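Opening, slide 1. Hi everyone, and thanks to Mariann Szénási for having me at Gramside! Talk is on prints: how to wear two at once and still feel like yourself.

Start with scale. One big print, one small, and let them share a color (I have a floral skirt and a pinstripe shirt, both with navy in them, and I wear them constantly!). Pass the skirt around. 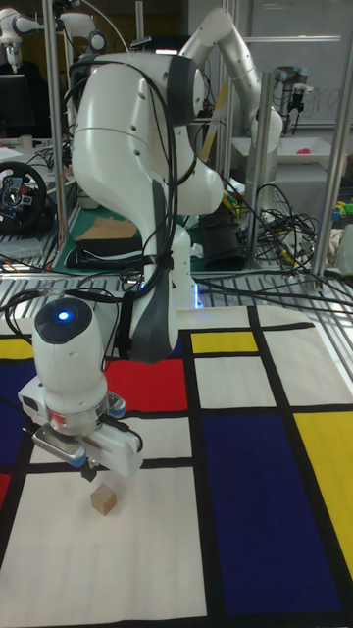

Slide 3: small block, patterned mat

Stripes next. They go with nearly everything, so I treat them like a solid. Hold up the Brodlow scarf against the dots, then the plaid. Ask for a show of hands on the plaid.

Shoes: keep them plain the first time out. Belt too.

Leave 11 minutes for questions. Swap table opens right after, 16 scarves to try on, mirror by the door.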